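Gresham Family History Society
Media release
Tue 2 January

Memory book project opens to families with a relative turning 90 or older

Families in Gresham and Distcombe can now book a free session to put together a memory book for an older relative's birthday. The project is run by the Gresham Family History Society and starts taking bookings today.

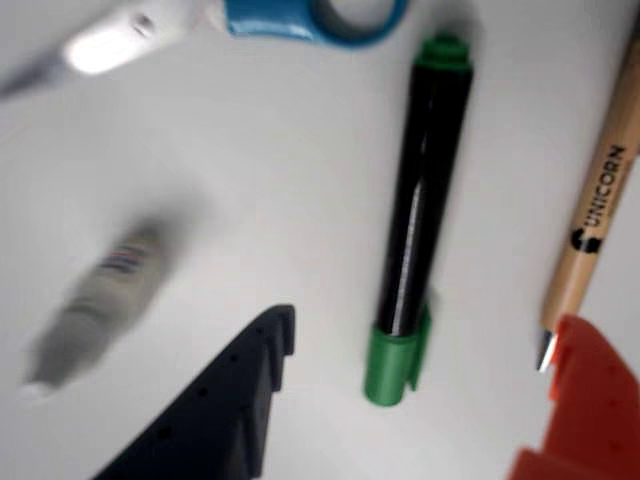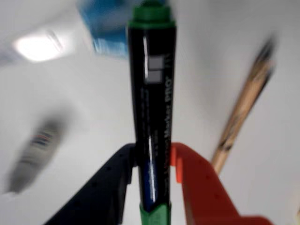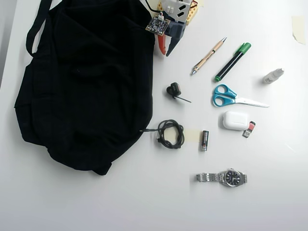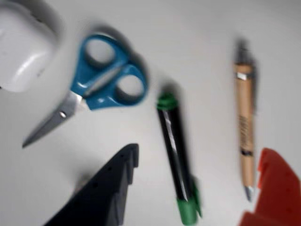 How the sessions work

Each session runs for two hours at the Ellis Street hall. Families bring photos, letters, recipes and anything else they would like copied. Originals go home the same day. The finished book is printed in colour and posted within 33 days.

A trial in November brought in 2,784 photos from families across the district, and 286 people took part. The oldest book owner was a great-grandmother from Caveck whose relatives came from three states to fill in the names.

"Most families have the pictures but not the names on the back," said project coordinator Meinir Voyle. "We sit down with everyone at the table and write the names in while there is someone who remembers."

Unnur Mogensen made a book for her father's birthday during the trial.

"My cousins and I hadn't been in one room since we were kids," she said. "Dad corrected all of us. He keeps the book beside his favourite chair."

Bookings

Sessions are held on weekday mornings and can be booked at the hall or by phone during office hours. Relatives who live away can send copies of their photos ahead of the session. Please label each one with the sender's name.

Media contact: Meinir Voyle, Gresham Family History Society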